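Trekach Caption Planner review

I run two small Instagram accounts, one for a home decor shop called Lollard and one for myself, and I have been using Trekach to write and schedule captions since July. I pay for the basic plan.

Setup was quick. You connect the account, pick a tone, and paste in a few old posts so it can copy your style. It took five posts before the suggestions stopped sounding like ads. The bio writer is separate and sits under the profile tab, where I missed it for the first week.

The scheduler is the part I use most. I load captions on my laptop in the morning and they post at 9 p.m., when my followers are online. In all this time one post failed, and I got an email about it within minutes. The hashtag tool is weaker. It kept giving me tags for fashion and travel, and I went back to my own saved list.

Before this I used Gagnon, which has a better calendar but limits saved drafts to 300. Trekach allows 2,000.
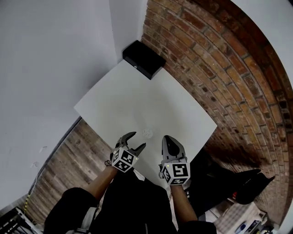

Caption suggestions depend a lot on what you type in the notes box. If you leave it blank, you get lines that could go with any post. Short, literal notes did better for me. "White table, brick wall, small round white thing near the edge" gave me three captions I could use with small edits, and one of them picked up on the red brick against the plain white wall next to it. Longer notes with moods and feelings in them came back full of emojis.

Support answered my one question the next day. The phone app is slower than the website and logs me out after each update.

I would buy it again for the scheduler. If you only want hashtags, skip it.

Simin Shirazi, Morkmont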